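Search this site Enter keywords Go

Teaching by Hand: How Household Robots Learn to Tidy a Room

The Prumow program collects its lessons in ordinary homes, one small chore at a time.
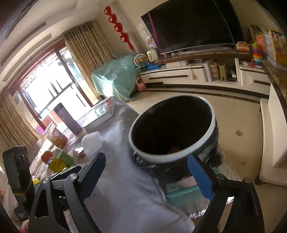 What does it mean to show a robot a task by hand?

A person carries out the task while holding the same kind of gripper the robot will later use, and a camera on the tool records what the gripper meets along the way. The recording becomes a lesson. After enough lessons, a control program can be trained to choose its own movements when it is given a similar job.

The method has gained ground quickly in the past few years. For a long time, a machine that was to pick up a cup had to be given exact instructions for the approach, the grip and the release. This worked well in factories, where the cup would always be in the same place. It worked poorly in homes, where things are set down wherever there is space and furniture is moved to suit the season.

The Prumow program, based in Stitonton, was set up to gather lessons from rooms that people live in. Its participants work in their own living rooms, kitchens and hallways. They are asked to leave the room in its usual state before a session. Toys stay on the shelves, curtains stay as they are and bright daylight is allowed to come through the balcony doors. A program trained only in a bare laboratory tends to fail when it first meets a glossy floor or a strong window behind the object it is trying to reach.

Clearing a table into a trash bin is among the most useful chores in the collection. The task sounds simple, but it contains several separate skills. The gripper must close on thin or crumpled material without pushing it away. It must then travel to the bin, clear the rim and open at the right moment. A dark bin presents a further difficulty, as its interior gives the camera very little to work with. The rim matters a great deal in such cases, and a pale rim on a dark bin is easier for a program to find than one of the same color as the body.

Each home session in the program lasts 2 hours, with rest periods as needed. A household that completes the full course contributes 300 short recordings. Participants are told to work at a natural pace and to keep mistakes in the record. A dropped wrapper that is picked up again is a valuable lesson – the robot will drop things too, and it must have some experience of what to do next.

Hand-held tools are not the only way to teach. The second method in use at Stitonton is remote control, in which an operator sits at a station and guides a full robot arm from a distance. The Kokkonen station, built for this purpose, uses a pair of handles that pass the operator's movements to the arm. Its great strength is accuracy of record. Every motion has been made by the robot itself, so there is no doubt that the robot is able to make it. A person holding a gripper may twist the wrist or lean over a table in ways that a mounted arm could not follow, and such recordings must be found and set aside.

Remote control has its own costs. The equipment is heavy, and moving it from one home to another takes planning. Operators also require training, since the sense of touch is much reduced and new operators often press too hard. For these reasons the program uses the station for a smaller number of careful lessons and relies on the hand-held tools for variety.

Once gathered, the recordings pass to the Brurerska review group. Reviewers check that the start and end of each task are clear and that the fingers of the gripper remain in view. They also look for material a family may not wish to share, such as letters or photographs. Households may withdraw a session within 24 hours of recording it, and no reason is required.

Much remains to be settled. Reviewers differ on how much clutter is helpful in an early lesson, and the program has yet to decide whether soft items such as cloths and plastic bags should be taught separately from rigid ones. A trained arm that handles boxes with confidence may still hesitate over a folded tablecloth. The next round of sessions will begin in April and will give more time to soft materials, with the bin task kept in its present form so that results can be compared.

Last updated: April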